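Sommont workshop reopens with new parts shelves

01/06/2021

The assembly workshop of Nivano in Sommont is open again after three weeks of rearrangement. The old cupboards along the wall are gone, and the small parts are now kept on open yellow shelves and in plastic bins, close to the people who need them.
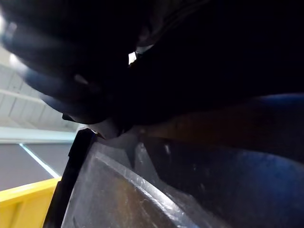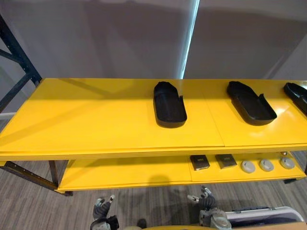
The work was planned together with the supplier Fankhauser and cost 1,285 francs, less than the company had expected. Most of the money went to the shelving. The bins were already in the house – they came from the former Limex store, which closed in November.

For the staff, the biggest change is the way of picking. Before, each person collected the parts for the whole day in the morning and carried them to the bench. Now the parts are taken order by order, and what is left over goes back to its place before the next order begins.

The workshop has 18 work places at the moment, and one more will be added after the summer, which makes 19. Deliveries are accepted at the side entrance as before. The repair counter keeps its usual opening hours.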